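Left arm cable snagging after finger swap
Forum: Cells and Fixtures > Setup and Upkeep

silleck_ru wrote:
OK so I've been fighting this two-arm cup cell for days. I swapped the fingers on the left gripper and now every time the wrist rolls past a certain point the gripper cable pulls tight and the controller throws a 1453. Clear it, run again, 3 cycles later it's back. Has anybody else seen this? The right arm is fine, same fingers, same program mirrored.
Ruaridh

ChinStrap wrote:
That's your cable. We had the same fault on Iris (our older cell) and I re-dressed the loop with more slack at the wrist. Gone. Give it about 300 mm of free cable before the first tie and try a full roll by hand, power off.

kamarul_s wrote:
I'd check the plug first. More slack just means a bigger loop to catch on something, and on a table with a wire cup holder standing right there you WILL catch it. Pull the plug, look at the pins, push it home till it seats. Then worry about ties.

ChinStrap wrote:
Kamarul, a loose plug doesn't care what angle the wrist is at. He said it's the same spot every time.

kamarul_s wrote:
It does if the cable is tugging on it at that angle! We're probably both half right. Ruaridh, how are you teaching the pick? If you come at the stack from the side you're rolling the wrist way more than you need to. Come in from above, fingers open.

silleck_ru wrote:
From the side, yeah, guilty. The plug did go in a bit further when I leaned on it, so score one for Kamarul. I cut the tie nearest the wrist too and let the cable arch over. Re-taught the pick from above the holder and set one cup off by itself as my check point. Photo is at the bottom of my last post. Still not in love with the Ritix ties, they go brittle on me every March.

ChinStrap wrote:
Velcro. Please. And slow it down for the first hour.

silleck_ru wrote:
Velcro ordered. Last night's order of work, so you can pick holes in it:
1. Power off, reseat the gripper plug, redo the wrist loop.
2. Jog the left arm over the cup stack, fingers spread, right arm held well clear.

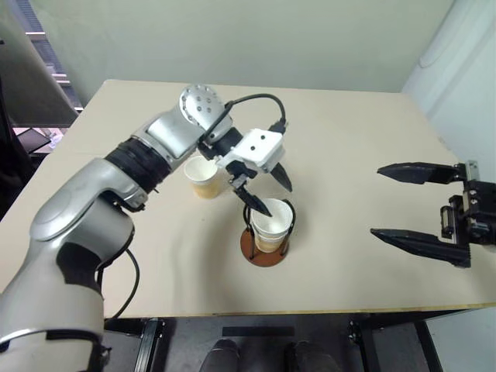 3. Roll the wrist slowly both ways and watch the cable, then save the point.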